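How to Clean and Seal a Granite Countertop
Stelitier Home Guides > Kitchen > Counters
Updated 6 October 2026

Granite is hard, but it is still a stone with tiny pores. A sealer fills those pores so that oil, coffee and wine stay on the surface long enough to be wiped up. The job takes one evening, and most of that is waiting.

Check whether you need to

Put a few drops of water on the counter near the sink and leave them for 9 minutes. Wipe them off and look at the stone. If it has turned darker where the water sat, the sealer has worn thin. If the color is the same as before, leave it alone and test again in April or whenever you do your spring cleaning. Repeat the test beside the stove and in the spot where you prepare food, as these wear faster than the rest.

Dark, dense granite sometimes never needs sealing. Lighter stone with a lot of beige and tan in it usually does.

What you need

Dish soap (plain, no lemon or vinegar)
Warm water
Two soft cloths for washing, two more for the sealer
Plastic scraper
Water-based or solvent-based granite sealer
Painter's tape
Gloves

We used Plirham Stone Seal on our test counter. Any sealer labeled for natural stone will do. One small bottle covers a normal kitchen with some left over.

Step 1. Clear and wash

Take everything off the counter, including the small appliances at the back. Crumbs and grease collect under them and will get sealed in if you work past them. Wash the whole surface with warm water and a little dish soap. Rinse with a clean damp cloth, then dry. Soap left behind shows up later as a dull film.

Scrape dried food with the plastic scraper held flat. Do not use a razor blade if your counter has a polished finish and you have never tried one on it.
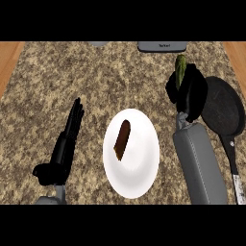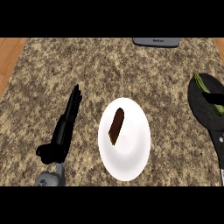
Speckled granite in beige, tan and dark brown. Flecks like these can hide crumbs, so run your hand over the surface after washing.

Step 2. Treat old stains

Oil stains look like dark patches that do not dry out. Mix baking soda with water until it is as thick as peanut butter, spread it over the stain, cover it with plastic wrap and tape down the edges. Leave it overnight. Take off the wrap, let the paste dry fully, then scrape it away and rinse. Old stains may need 2 or 3 rounds.

Skip vinegar, lemon juice and bathroom cleaners. They wear away sealer and can etch some stones sold as granite.

Step 3. Let it dry

Wait overnight after washing. If you used paste on a stain, wait a full day.

Step 4. Apply the sealer

Tape off the sink rim, the cooktop and any wood trim that meets the stone. Open a window. Put on gloves and try the sealer in a corner first to see if it changes the color.

Wipe the sealer on with a soft cloth, one section at a time. The stone should look evenly wet. Leave it for as long as the label says and do not let it dry on the surface. Buff off everything that has not soaked in with a dry cloth. If a sticky haze forms, put a little fresh sealer on it, rub, and buff again right away.

Most counters take two coats. Check the label for the wait between them.

Step 5. Leave it alone

Keep the counter dry for a day. Cure times differ by brand, and the longer ones are worth following.

Day-to-day care

Wipe with a damp cloth and a drop of dish soap. Blot spills. Use trivets under hot pans and a board for cutting, mainly to save your knives.

Related guides: Removing Hard Water Marks Around a Faucet; Recaulking a Backsplash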